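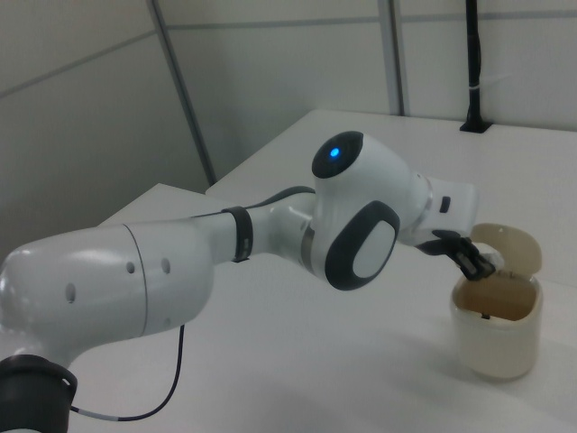

A **tabletop bin** is a small waste container kept on a table, desk or worktop, within reach of the person using it. It takes light, dry rubbish such as tissues, wrappers, tea bag tags and pencil shavings. Most hold far less than a floor bin and are emptied daily.

## Form

The usual shape is an upright cylinder, open at the top or closed by a hinged lid that flips up and stays back while rubbish is dropped in. Pale colours, chiefly cream, beige and white, are common in homes and offices. Square and oval bins are also sold, often for bathrooms.

Makers give sizes by the width of the opening. The Brastero range has openings of 90 mm and 125 mm, and the smaller one is meant for bedside tables. Bins with narrow openings are harder to line with a bag.
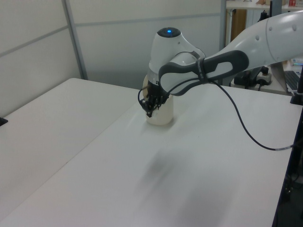
Bottles and other rigid packaging are normally kept out. A single bottle can fill a bin of this size, and in many areas plastic has to be sorted separately. Liquids are also unsuitable unless the bin has a sealed inner pot.

## Use

Paper tissues are the most common contents. They are crumpled before being thrown away and tend to spring open again, so a bin of tissues looks full well before it is. Pressing them down with the lid can strain the hinge.

At Prullby, a furniture works, 47 bins were placed on shared tables in August in place of floor bins. The works kept the lidded type and gave up the open ones, which were knocked over more often.
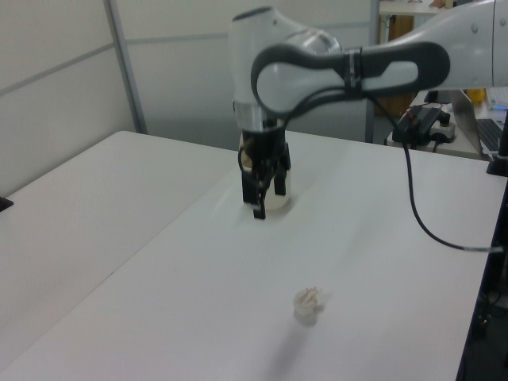
*This page was last changed in August.*

## Cleaning

Plastic bins are washed in warm soapy water and dried with the lid up. Brown marks inside are usually tea or coffee and can be lifted with bicarbonate of soda. Scouring pads dull the surface.

## See also

- Pedal bin
- Waste paper basket
- Rirkenari (lidded pot)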